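Archives > grivov-dev > Planning and control > Thread view

Subject: Re: [grivov-dev] Proposal: make the occlusion gate the default in Varik
From: Milagros Salcedo
To: grivov-dev

Cosimo Sanna wrote:

> Short version: I'd like to turn the occlusion gate on by default in the
> next Varik release. With the gate on, the mask tracker stops reporting a
> pose when the arm covers more than a set share of the object, and Grivov
> keeps going on the last good pose until the view clears. On the Liyanage
> logs we go from 66 percent of picks finished without an operator stop
> to 84 percent. Cost is 115 ms extra per cycle on the slow machine, which
> I think we can live with. The bag numbers are in there too. I see no
> reason to hold this back past September unless somebody has data that
> points the other way.
>
> The patch is two files plus a config change. Please look at the
> threshold, I picked it by eye.

Cosimo, I read the patch Wednesday and then read it again, because the first time I thought I had missed the part where the held pose expires. I don't think there is such a part. If I'm wrong, point me at the line.

My trouble is mostly with "keeps going on the last good pose." For trays, fine. The object sits on something stiff and if you don't touch it, it stays put. For bags I don't believe it at all. The paper moves when anything brushes it, and whatever leans on the paper moves too. Your 84 percent counts a pick as finished if no operator hit stop. It doesn't say the gripper closed on the thing it was sent for. Those are two different numbers and I would like to see the second one before we change a default that people on Ater will pick up without reading the notes.

I also don't understand how the bag runs were split out. The Liyanage set has 529 episodes in total, and the summary you attached gives one row for all of them. Bags are the hard case. If they are a small slice, then an average over everything tells me very little.

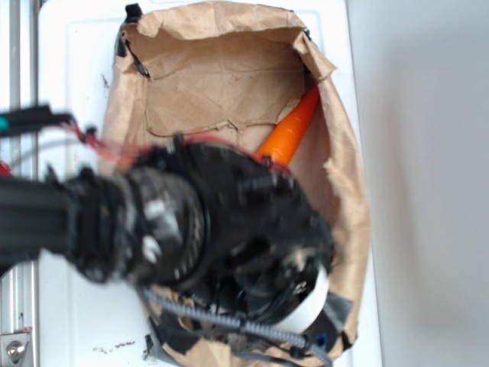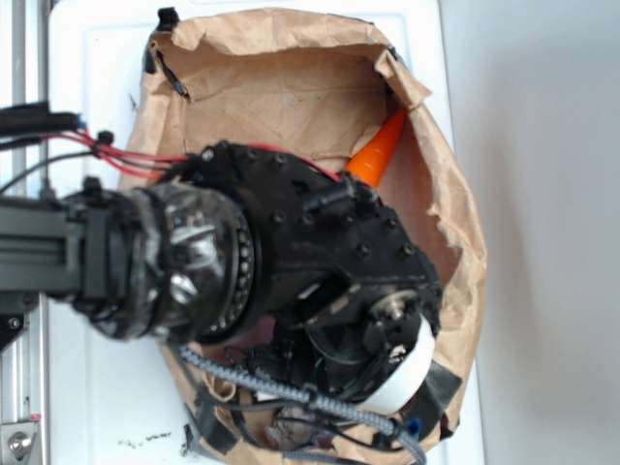
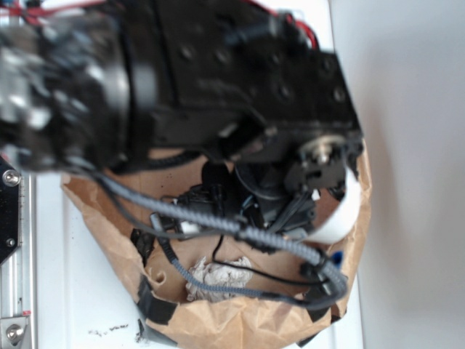
The collision and visibility model in Grivov knows about the rigid links and nothing else. It has a capsule for the wrist and a box for the gripper, and the gate works out its covered share from those same shapes. The gray braided cable crosses the bag area in all three views, and none of it is in the model, so as far as the gate can tell those pixels are clear paper. The carrot is a good test for this. In the first two its lower end is behind the arm hardware, and what the tracker gets is an orange shape with at least one end missing. Fit a full carrot to that and you can slide it along its own axis quite a way before the error changes. Now hold that fit as the "last good pose" and plan a grasp on it. I would rather the planner stop and complain.

Same issue with the rim, by the way. The depth filter assumes the container edge is one smooth curve. A real bag has folds, flaps and tape on it, and the filter throws out a good part of the rim as noise. Then the approach check passes because there is no rim left to hit. I raised this when the filter went in and was told it would be tuned later.

What would change my mind:

1. The bag runs on their own, gate on and gate off, scored on whether the right object was in the gripper.
2. A timeout on the held pose. I don't care much about the value. It has to exist and it has to be in the log.
3. Some swept volume for the cable. Even a fat, ugly one. Two bent cylinders would be better than nothing.
4. The 115 ms broken down by stage. If most of it is the mask being computed twice, we should fix that first and then argue about defaults.

I have no objection to merging the code with the flag off. It's tidy, and the tests for the tray case are better than what we had. I just don't want it on for everybody based on one column in one table.

On the threshold: by eye is how we got the last one, and we spent nearly the whole summer backing it out. Please sweep it. The replay tool can do this overnight if you turn off the viewer, which otherwise eats all the memory on the small box.

One side question for whoever owns the replay tool. Does it apply the hand-eye calibration stored with the episode, or the one in the current config? I got different covered shares for the same episode on two machines and I can't explain it any other way.

Milagros

Related messages in this list

- Proposal: make the occlusion gate the default in Varik (Cosimo Sanna)
- Re: Depth filter drops folded edges
- Replay tool: which calibration gets loaded?
- Cable geometry in the Grivov collision model, any takers
- Ater build fails with the viewer turned off
- Re: Re: Scoring picks by operator stops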